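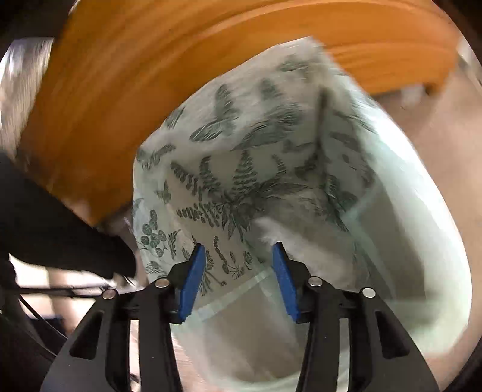 Unit 2, table linens. Sheer cloth is harder to fold square than cotton, and most of the marks lost on the Killden exercise were for corners. Hold a sheer by its lower edge and let the rest hang before you fold. On a printed piece such as the off-white one with the green ferns and butterflies, use the print to line up the halves - a large frond is easier to follow than a hem. Check for old fold lines, which show through thin fabric, and press them out first.

Reading: Mulligan, pages 51 to 97. Bring one sheer cloth to the next lab.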